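Tasura Fabric Folding Mat, two months in

Posted August 31, 2023

I have ironed on a bed, on a bath towel, on the floor and once on a stack of cutting boards, so maybe I was always going to be an easy sell on this one. But wow, I like this thing! The Tasura is a thick woven cover that turns a plain table into a big soft surface for folding, steaming and light pressing. I got mine in the heathered grey (it also comes in sand and a navy that looked a bit too much like a school uniform to me) from the Modeo shop in Bitville, where it was rolled up in a bin next to the curtain rods with hardly a label on it. I paid 42 dollars and felt a little silly carrying it to the bus.

Putting it on took one evening. You lay it out, pull the elastic under the corners and go around smoothing it with your palms. My table has rounded corners, and that had me worried, because my last cover was made for square ones and bunched up like a diaper. The Tasura went over the curves with 2 tries on the tight corner and 1 on the wide one. It came out of the package with fold lines, but a few days and a pass with the steamer took care of those.

What I love most is the grip. Shirts stay where you put them. On bare laminate my sleeves used to slide off while I was doing the collar, and slippery workout tops were hopeless. On this you can lay a top flat, smooth it from the middle out, fold one side in and it just waits for you. I used to give up on T-shirts and roll them. Now I have a drawer of T-shirts standing up in rows like files, and I open it more often than I need to.

The color is smart, too. Light and dark threads are mixed together, so lint and the odd thread end don't jump out at you, but anything you put down on it shows up right away. Red is especially good on it. I can find a dropped black sock in a second, and that never happened on my old dark cover.

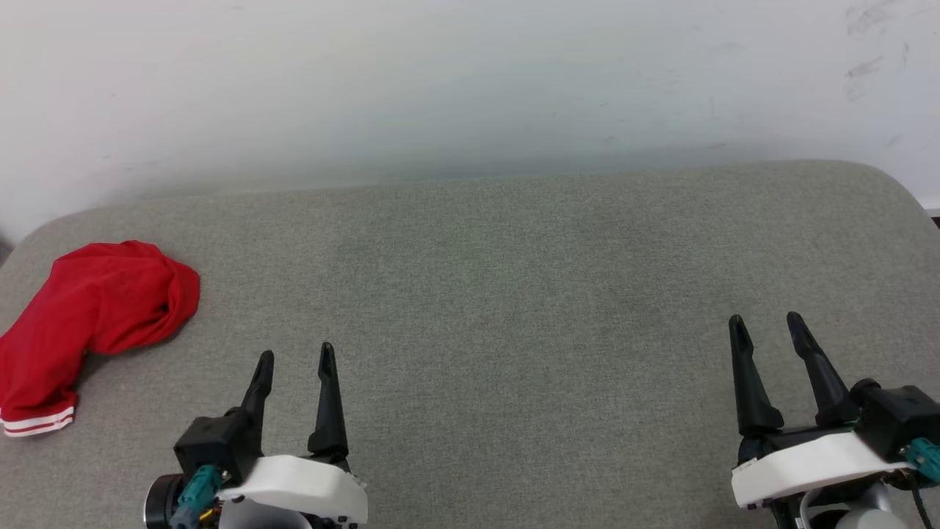 Srisuk left a comment on my first post about the mat to say that it pills if you go at it with a lint roller every day, and that a damp sponge wiped in one direction works better and costs less. I've switched to the sponge since then and it does pick up more, especially cat hair.

Now the grumbles. It is not a real ironing board and the tag says so, low heat only. For linen pants I still get the board out. The elastic is thin, and I'd pay a few dollars extra for something wider. It also can't go in the dryer, so wash day means the table is out of action until the next morning - plan for that if you only have the one table. Mine has been through the wash 3 times and still fits snugly.

One more tip, get the larger size even if your table seems small. I nearly bought the runner to save 20 dollars and I'm so glad I didn't, because having room for the pile on one side and the folding in the middle is the whole pleasure of it. I'm hoping they still have the sand one in December, as my sister has been eyeing mine every time she comes over.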